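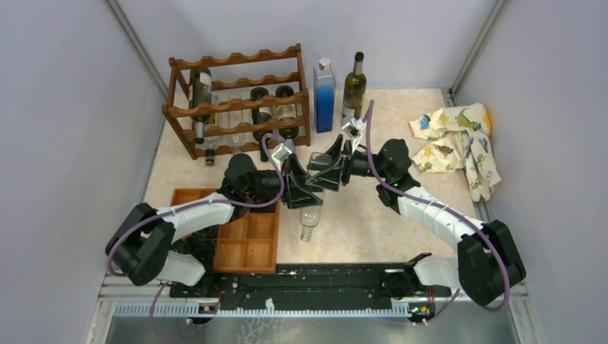 A reader up in Grosbridge wrote in to say that she'll believe in household robots when one of them can put the bottles away without her standing behind it holding her breath. She gets a lot of mail-order gadgetry, she says, and so far the only thing that has saved her any time is a better drying mat.

I'm with her about halfway. I've been writing up kitchen and workshop tips on this page for long enough that the robot question comes around every few months, usually after somebody has seen a video, and my answer keeps shifting a little. So I thought I'd go chore by chore this time, say where I think the machines are, and (this being a tips page) throw in how I do the job by hand in the meantime.

Bottles and racks

Glass bottles are a mean test. A clear one is hard for a camera to pick out from whatever it's sitting on, it's slick, it rolls, and the neck and the base are such different widths that a grip that suits one end is wrong for the other. Then you ask the thing to go into a rack slot on its side! Two arms help a lot, same as two hands do. I can slide a bottle into a rack one-handed but I only do it with the cheap stuff.

My rule at home is one hand under the body, one hand steadying the neck, and set the heavy end down first. Fill the bottom row before the top or a light wooden rack gets tippy. If you keep an empty around for oil or vinegar, tie a bit of string on the neck so you can see it. I've swept a clear bottle off the counter with my elbow more than once, and I have eyes.

Could a machine do it yet? On a table, with the same rack in the same spot, I'd say pretty often. In your pantry, with the rack shoved under a shelf and a bag of potatoes leaning on it, I wouldn't bet on it.

Folding and wiping

Cloth is where I lose patience with the big promises. A dish towel never lands the same way twice. You and I find the corners by feel, we give it a shake, and it's done before we've thought about it. A machine has to work out which lump is a corner and which is only a wrinkle. I've watched plenty of folding videos and the towel folding has gotten good, really good compared with a few years back, but check the little speed number in the corner of the clip. Often it's sped up a whole bunch.

Wiping is a better bet. Flat counter, damp cloth, back and forth. The catch is knowing when it's clean, and that's the part I'd pay for. Dried egg looks a lot like nothing.

By hand: hang towels by the short edge and they fold faster later. For printed cotton, fold with the print inside if you care about the colors. For sticky counters lay the wet cloth down flat and walk away for 3 minutes. Go put the bottles away or something.

Sorting small stuff into trays

Divided trays are my favorite cheap fix in any kitchen or shop, and they happen to be good for machines too. A compartment is a promise about where things go. If you've got a robot that can pick a thing up and let go of it over a box, you've got most of a sorting machine, and shop floors have had versions of that for ages with bolts and bottle caps.

The trouble at home is that the drawer holds 13 kinds of thing and two of them are tangled together. I asked the folks at Lindqvist (they do the benches in our shared shop) whether they'd trust an arm to sort the fastener bins, and the reply was yes for the new boxes and no for the coffee can. Everyone has the coffee can.

If you want to get ahead of it, sort by size first and kind second. Line the compartments with felt if there's glass going in. Leave one compartment empty, always, for whatever you find under the fridge.

Loading and unloading

Dishwashers, now. People ask about this one more than all the others together. Loading is a puzzle even for grown adults who love each other. Unloading is easier, you'd think, since everything's already standing up in rows, but then each piece has to go to a different cupboard and somebody has to open the cupboard. Doors are still a pain for machines. So are drawers that stick, and mine all stick.

I'd put the unloading of a plate rack onto an open shelf in the "nearly there" pile. Mixed glasses and the lid of that one container, no.

In the meantime unload the bottom rack first so the drips from the top don't land on your dry plates. And stack the plates on the counter by size before you carry any. It feels like an extra step but you'll walk half as much.

On the shop floor

It's a different story in the workshop, mostly since you can bolt things down. A fixed table, walls around it, the same light all day, parts that turn up in the same place: that's as friendly as it gets. I visited the Omska bottling line back in October and the arms there do one move all day long and do it beautifully. Somebody still has to come by when a carton shows up crushed.

What interests me more is the in-between jobs. Kitting parts for a batch of 800, say, where it's too many to enjoy and too few to build a whole line for. That's where I think a pair of general-purpose arms will earn their keep first, way before they get into anyone's kitchen. They don't have to be quick. They can be dull and slow all night as long as they don't drop stuff.

If you're setting up a bench for that kind of work (with a machine or with a teenager, same rules):

Tie down every cable that crosses an elbow or a hinge, and leave enough slack for the full swing. Then move the thing through its whole reach by hand before you power it up.

Pick a plain tabletop color. Busy wood grain hides small parts from cameras and from me.

Give everything a home spot and put tape corners around it.

Keep glass away from the front edge. I mean a good hand's width.

Cover forearms and joints if there's dust or splashing, and wash the covers now and then, they get gross.

What would I spend?

Several of you asked. Plolport has a small tabletop arm kit listed at almost $2,000 and I've gone back and forth on it. For a hobby, sure, if you like tinkering you'll have a wonderful winter. For saving time on chores, no, you'd be buying yourself a new chore. A robot vacuum still wins on that count and it wins because the floor is flat and the dirt doesn't break.

My own line in the sand is the kitchen at the end of a dinner party. Wine glasses, a greasy pan, half a lemon, a wet towel, somebody's phone on the counter. When a machine can walk into that and leave it decent by morning, with nothing in the trash that shouldn't be, I'll hand over my apron. I used to say never in my lifetime. Now I say it'd better hurry, which I suppose is progress.

Next time I'll get to the mail about cast iron, there's a pile of it. If you've tried any kind of arm or gripper on a real chore at home, send me what happened, including the breakage. Especially the breakage.

Last updated Thu 22 May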